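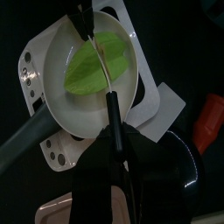 Curnorach Home & Table Forum > Tableware & Serving

Wide shallow bowls: what are you all putting in them?

juditz_kitchen
Posted February 22, 2024

I finally caved and bought one of the big shallow white bowls from the Baltard seconds shelf and I am ridiculously happy with it. It's sat in the middle of the table all week and I keep finding excuses to put things in it. Lemons, then a heap of snow peas, then one big green leaf all by itself, which looked so good I left it there through dinner. There's something about bright green on off-white!

So what lives in yours? And does anyone serve out of theirs or is it just for looking at? I've got my sister's mob coming in April and want to do a proper spread.

Escobedo
Serve out of it! Mine does salad, pasta, pav toppings, the lot. The low sides mean everybody can reach in and nothing gets buried at the bottom. I do a tomato and peach salad in it every summer and people go quiet when it comes out.

For green on white try a single layer of cos leaves with the dressing spooned on at the table. Don't toss it, just lay them down.

saltbush_mum
Love a leaf in a bowl. I line mine with whatever's big and clean out of the garden and put cheese on top. Fig leaves are gorgeous.

parcel_of_rogues
Going to be the grump here. Wide shallow bowls are terrible for salad. You can't toss anything without half of it going on the tablecloth, and dressing spreads out so thin that the top leaves stay bare. Deep bowl for tossing, every time. The shallow one's a fruit bowl.

Escobedo
@parcel_of_rogues toss it in the deep one and tip it over into the shallow one. Two bowls, I know, I know. Worth the washing up.

parcel_of_rogues
Two bowls for one salad is how I ended up with no cupboard space.

Braulio Jaramillo
saltbush_mum, careful with the fig leaves. The sap can irritate skin and I wouldn't sit soft cheese straight on anything freshly cut. Grape leaves are what I use, washed and patted properly dry. Same for any garden leaf you're laying food on, be certain what it is first. Plenty of glossy ones you don't want near a plate.

saltbush_mum
Fair point Braulio, I do put baking paper between but I should have said so. Grape leaves are a lovely colour too, will pinch some from next door.

juditz_kitchen
Mine was purely decorative, no cheese was involved haha. But good to know before April!

Next question then. Does anyone's mark? The glaze on mine is lovely and smooth and I've been keeping metal servers away from it.

Escobedo
Mine's three years old and has grey lines from the spoons. Bicarb on a damp cloth got most of them off. I've gone over to wooden servers and haven't had a new one.

tin_lid
Grey lines are metal rubbing off onto the glaze and they nearly always shift. I paid $3 for mine at the op shop looking like someone had been sharpening knives in it, and it scrubbed up beautifully. Best thing in the kitchen!! Fits 600 grams of cherries in one layer, ask me how I know.

parcel_of_rogues
Cherries, see. Fruit bowl.

juditz_kitchen
I'm doing the peach salad AND the cherries. Escobedo, do you peel the peaches or leave the skins on?

Escobedo
Skins on, and tear the basil at the last minute or it goes black.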